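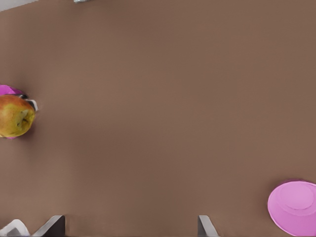 4. 練習シーン「くだものと食器」を動かす

検索 キーワードを入力 検索する
ホーム > 部活動 > ロボット部 > 手引き > 第4章

この章では、シミュレーターの中で練習シーンを開いて、手先カメラの画面を見ながらグリッパーを動かす方法を説明します。第3章のインストールがまだ終わっていない人は、先にそちらを終わらせてください。本物のアームを使うのは第6章からです。

書いた人:Gintarė Šimkus(ロボット部 シミュレーション班)
最終更新:2018年12月7日

4.1 始める前に用意するもの

・部のノートパソコン、または自分のパソコン
・シミュレーター「Lidari」(部の共有フォルダーに入っています)
・ゲームパッド。ない人はキーボードでもできますが、動きが少しかたくなります。
・班のノート。記録は必ず紙にも書きます。

注意:パソコンの電源アダプターをつないでから始めてください。電池だけで動かすと画面の更新がおそくなり、操作と画面の間にずれが出ます。

4.2 シーンを開く

1. Lidariを起動します。最初の画面が出るまで少し時間がかかります。この間にキーを何度も押さないでください。

2. 「シーン」のメニューから「くだものと食器」を選びます。名前が似ているシーンがありますので、番号が142であることを確認してください。

3. 「乱数の種」の欄に7を入れます。種が同じならば、物の置き場所も同じになります。班の中で結果を比べるときは、全員が同じ種を使います。

4. 「視点」を「手先カメラ」に切りかえます。茶色の机を上から見る画面になり、グリッパーの指の先が下のほうに見えます。左に洋なし、右下にピンクのボウルがあれば、正しいシーンです。

5. 物がちがう場所にあるときは、種の欄をもう一度見てください。前に使った人の数字が残っていることがよくあります。

メモ:洋なしの下にこいピンク色の物が少し見えますが、この章の課題では使いません。洋なしの横の小さい物と、画面の上のはしの物も、同じように使いません。ぶつけないようにだけ気をつけてください。

4.3 グリッパーを動かす

課題は、洋なしをつかんで、ピンクのボウルに入れることです。

6. 速さを「低」にします。最初の練習で「高」を使うことは禁止です。

7. 指が開いていることを画面で確認します。左右の指の間に机が広く見えれば、開いています。

8. 左のスティックで、手先をゆっくり洋なしの方へ動かします。カメラは手先についていますから、手先が左へ行くと、画面の中の洋なしは右へ動きます。はじめての人はここで反対に動かしてしまうことが多いです。あわてないで、一度スティックをはなしてください。

9. 洋なしが左右の指の間に来るまで動かします。まだ下げてはいけません。

10. 右のスティックで手先を下げます。少し下げて、止めて、位置を直して、また下げます。一度に下まで行かないでください。

11. Aボタンで指を閉じます。力の表示が黄色になったら、ボタンをはなします。赤になったときは力が強すぎます。

12. まっすぐ上に持ち上げます。横へ動かすのは、十分に高く上げた後です。

13. ボウルの上まで運び、ボウルの底の丸い部分が指の真下に来るようにします。低い位置まで下げてから、Bボタンで指を開きます。

注意:ボウルのふちに指を当てたまま下げないでください。シミュレーターの中では何もこわれませんが、この操作がくせになると、本物のアームで指の部品を曲げてしまいます。4月に新入部員の練習で、この理由で指を取りかえました。

メモ:つかむ前に洋なしが転がったときは、追いかけないで、Rキーでシーンを最初にもどします。やり直しは失敗の回数に入れません。

4.4 記録のしかた

14. 課題が終わったら「保存」を押します。ファイルの名前は、班の名前、種の数字、自分の名前の順番にします。

15. 班のノートに、かかった時間と、指がどこかに当たったかどうかを書きます。当たったときは、何に当たったかも書いてください。

16. 同じ種で6回練習します。その後で、種を変えて進んでもよいです。

記録を見るのは顧問のTalavera先生です。きれいな記録だけを選んで出すことはやめてください。失敗した記録も、次の操作を考えるときに役に立ちます。

4.5 うまくいかないとき

画面が動かない
 視点が「固定」になっている可能性があります。手順4にもどってください。

指が閉じない
 ゲームパッドが「マウス」モードになっています。うら側のスイッチを左にします。

洋なしが指の間からすべる
 つかむ位置が高いです。もう少し下げて、太い部分をつかんでください。それでもすべるときは、手先を少し回転させて、つかむ向きを変えます。

音だけ出て、画面が黒い
 パソコンを再起動してください。直らないときは、自分で設定を変えないで、シミュレーション班に連絡をお願いします。

この章の日本語にまちがいがあれば、部室の連絡ノートに書いてください。次の更新のときに直します。

関連するページ
・第3章 Lidariのインストール
・第5章 種を変えて練習する
・第6章 本物のアームを使う前の安全確認
・Goltcombe杯 参加のきまり
・ゲームパッドのボタン一覧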